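Whose good practice?

12/18/19

I have now read the Prastura handling guidelines twice, all 68 pages, and I still couldn't tell you what a good grasp is supposed to look like. Zoriana Sirko at Ostelow swears by them. I'm less sure. 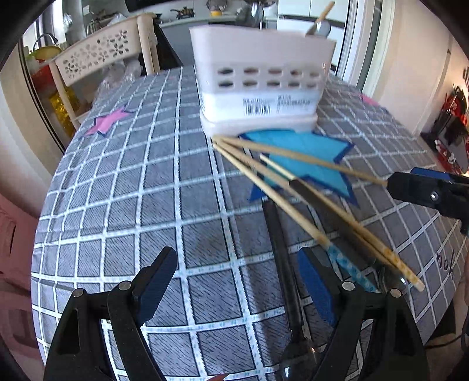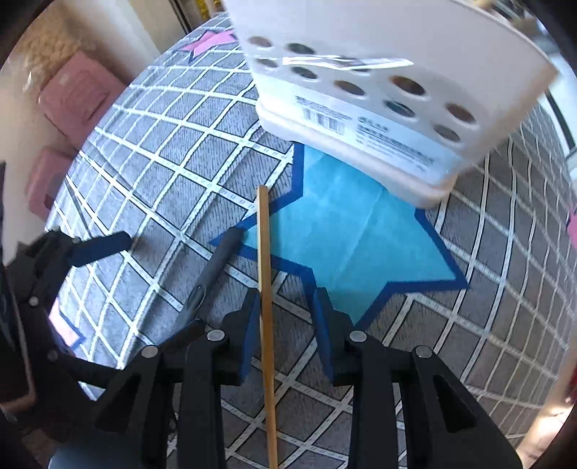
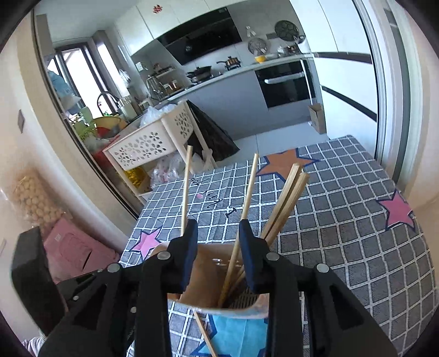

Hand-held grippers and wooden sticks over star-print surfaces.

Section 2 wants "a representative household object under normal conditions". Fine. Is a chopstick representative? It's thin, it rolls, and a bundle of four is a different job from one on its own. The guidelines treat them as the same item and give both 15 seconds. Who picked 15? I wrote to ask in February and got a link to the document I was asking about.

Then there's the background rule. Kimach, who follow the thing to the letter, use a plain surface and a bare wall. I can see why an auditor likes that – it's easy to tick. But kitchens have pans, bags and patterned cloths in them, and a rule that clears all that away mostly tests how well you tidy.

The part I do like is the logging. Write down every attempt, including the bad ones, and don't quietly drop the fumbles. Farooqui published 672 attempts that way and I trust their numbers more for it, ugly as some of them are.

Comments are open, and if you know where the 15 seconds came from I'd love to hear it.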